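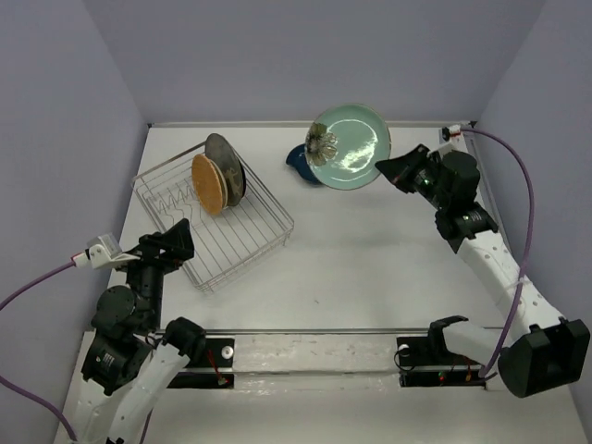 Two in the rack, one green plate and the blue bowl still to go.

I own a dish rack now. I held out for a long time on the grounds that a towel does the same job, and a towel does do the same job, provided you have a second towel for when the first one is soaked, and a third for when you've forgotten about the second. My towel system peaked at five. One Wednesday I dried my hair with a dish towel because it was the only dry thing left in the apartment, and I ordered the rack that night.

It's the Lirkent, the wire one, silver, with the zigzag down the floor where the plates go. I looked at a lot of racks first. There is one with 1618 reviews that I read far too many of, most of them by people furious that it had rusted and a few by people furious that it had arrived. There was a bamboo one that folded up like a deck chair and apparently smelled like one. The Lirkent had 393 reviews and hardly any of them used capital letters for emphasis, so I went with that.

What I hadn't thought about is that a rack has opinions. A towel will take anything. You can pile a towel up like a yard sale and it will just lie there getting wetter. The rack wants plates, standing up, in the zigzag, and it would like them all to be the same plate. Mine are not the same plate. I don't think I've ever owned two of the same plate at once.

The tan one is the easy one. It has a slightly rough surface, it's a sensible size, and it stands up anywhere you put it. I bought it at the Drorno outlet when I moved, along with three others, and it's the survivor. The dark one behind it, all mottled gray and brown, came from a craft fair, and I paid more for it than I've admitted to anyone. Food looks terrible on it. Lentils vanish completely. But it's got a beautiful glaze and it fits in the wires, which puts it well ahead of most of what's in my cupboard.

Then there's the green plate. It was my grandmother's, light green with a big brown and cream flower over on one side, so that whatever you serve has to be arranged around the flower or on top of it. She used it for cold cuts. I use it for toast, mainly, and it is much too much plate for toast. It's large and it's shiny and it has a raised rim, and in the rack it either leans on its neighbors or wobbles every time a truck goes by. I have tried it at the front. I have tried it at the back. I've tried it sideways in the space that the diagram in the box says is for "lids and boards."

So for a while the green plate lived outside the rack, propped against the navy bowl, with the bowl on its side. I thought this was quite clever. The bowl holds up the plate, the plate stops the bowl from rolling, and it works very well until you want cereal.

I've also been fighting over the angle. Put square to the wall, the rack takes up the whole back of the table and I have nowhere to set down a pan. Turned on the diagonal it looks like it was dropped there by movers, but I can reach every slot and there's a useful triangle left over behind it. A friend came over, straightened it without asking, and went home. I turned it back before the elevator had closed.

The order that works, for anyone else with a cupboard full of orphans:

Small plates first, toward the middle, where the tines seem to grip best. Dark one behind the tan one, because the other way around the dark one slides. Leave a gap. Leave another gap, you were too optimistic about the first. Big plate last, at the end, tipped back a little, and let go of it slowly. Bowls wherever there's room, upside down and slightly tilted, or they keep a puddle in the foot that you'll find later with your sleeve.

I timed it, since I was clearly already that person. Nearly 80 seconds to put away four pieces properly, most of which was the green plate. With the towel it was no time at all, though I then spent the evening stepping over damp linen.

The Yuan catalog has a set of matching plates, white, stackable, made to stand in a rack like little soldiers. I had them in the cart twice in December. They're fine. They look like plates in a dentist's kitchen. I took them out again and bought a sponge holder instead, the Iltska one with the suction cup, and it has fallen into the sink every night since. More on that when I've calmed down.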